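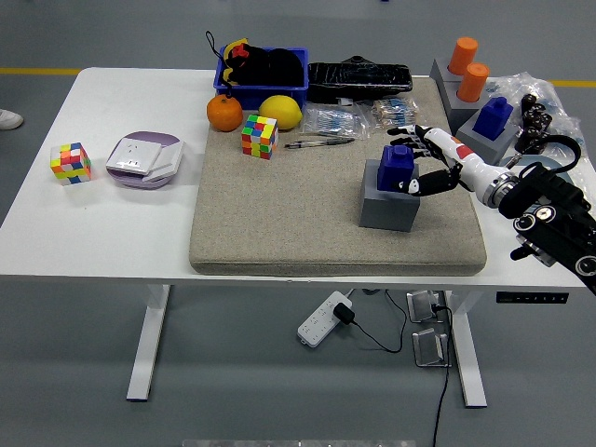 Building a Hand at Home: Notes for Session 4
Grasping, and how not to fool yourself about it

Tutor: Felista Makokha
Workshop lead: Mieczysław Szewczyk

Before you start
Bring your log from last time, even if it is a mess. If your wrist mount is still loose, tell Mieczysław at the beginning and not when the hand falls off. Power strips stay on the floor, emergency stop within reach of whoever is not typing.

1. What counts as a grasp
Most of the clips you find online show fingers closing round something, then a cut, then the object somewhere else. I would like you to distrust the cut. For this course a grasp is four things in a row: the hand reaches the object without knocking it, the fingers close, the object leaves its support, and it stays held for 12 seconds with the arm stopped. If any of these is missing, write down which one. "Nearly" is not an entry in the log.

A hand closing on a block tells you the approach was sensible. It tells you nothing about the lift.

2. Choosing test objects
The knobbed blocks are kind to us. They have flat sides, they sit on a cube at a handy height, and the short cylinder on top gives the fingers something to find. I suspect half of the good results reported by home builders come from objects like these, chosen after the hand was built. So use them for setting up, then move on.

Work through this order:
Block on a raised cube
Orange cylinder, same support
Lemon, then orange, on the mat
Rubik's cube
Pen, lying flat

Expect trouble at the lemon. The pen is there to keep you modest. Fingers with soft pads do badly with thin things on a flat surface, and the thick mat helps a little because it gives. Try the pen on the bare tabletop too, and record the two separately.

3. The mat
Some of you asked in August whether the mat is cheating. Partly, yes. It adds friction and forgives a hand that comes down too low. Keep using it, but say so in your write-up. A result from a padded desk is a result from a padded desk.

4. Numbers
Do 16 attempts per object. That is a small number and I don't want to see percentages with decimal places. If you succeed at 12 out of 16, write "12 out of 16".

The Liltix kit leaflet claims 1,000 cycles before the tendons need attention. Ours have wanted retightening after 300, and the Baran hands were no better. It may be our assembly. It may be the leaflet. Note your cycle count every time you open the palm cover, and we will have something firmer to argue with by the end of term.

5. Common faults
Fingers close unevenly: check tendon tension before touching the code. It is nearly always tension.
Object pushed away: the approach is too fast, or the thumb arrives late.
Arm shakes when stopped: look at the desk first. A height-adjustable desk is less stiff when raised, so lower it and try again.
Hand works on the bench and fails on the arm: cable pulling at the wrist. Leave slack, and turn the wrist by hand through its whole range with the power off.

6. Two hands or one
I remain unconvinced that a second hand is worth the money for a first build. Mieczysław disagrees – he thinks a spare saves a whole evening whenever a finger goes. Ask him about the Pliltier rebuild and make up your own mind.

For next time
Finish the first three objects on the list. Write one page on your worst object, including what you changed and whether the change did anything at all. If you altered two things at once, start again.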